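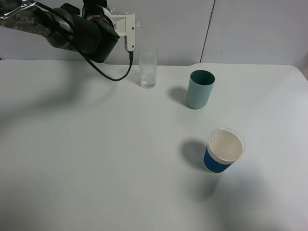 Three cups and a kitchen scale

Posted 20 October 2022

I have been sorting out which cup to use for what, which sounds trivial until you try to pour the same amount of water into three different shapes by eye. The candidates were a tall clear glass, a teal plastic cup and a paper cup with a blue band. All three live on the white table now, and the rest of the cupboard stays shut.

Method: fill a 500 ml measuring jug, pour until the level looks right, weigh the cup, subtract the empty weight. Nine pours per cup. The target was 178 ml, the serving printed on the Parri cordial I mix most evenings.

The clear glass was the best of the three, with a spread of 14 ml between the lowest and highest pour. You can read the level from the side, and the straight wall means height tracks volume with no correction. The thick base does fool the eye when there is only a little in it.

The teal cup was worse. The wall is opaque, so the only view is from above, and the darker inside makes the water surface hard to find. I tended to overfill.

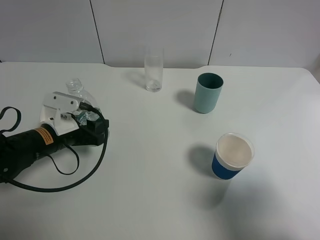 The paper cup sits between them. The pale interior shows the surface clearly enough, but the cup weighs so little that a fast pour can shift it. Pour slowly and keep the bottle neck low over the rim.

Ghassan Khalaf wrote after the September post to suggest marking the cups on the outside. I tried a strip of Wistham tape on the glass, top edge at the target level, and it works well. On the teal cup a mark outside is no help — the line has to go inside, and I have not found a pen I would want to drink past.

Spacing matters more than I expected. With the cups set close together I knocked one while reaching for the next, so I leave a hand's width between them and work from back to front.

Next I want to repeat the pours with the cordial already in the cup, as the color should make the teal one easier to read.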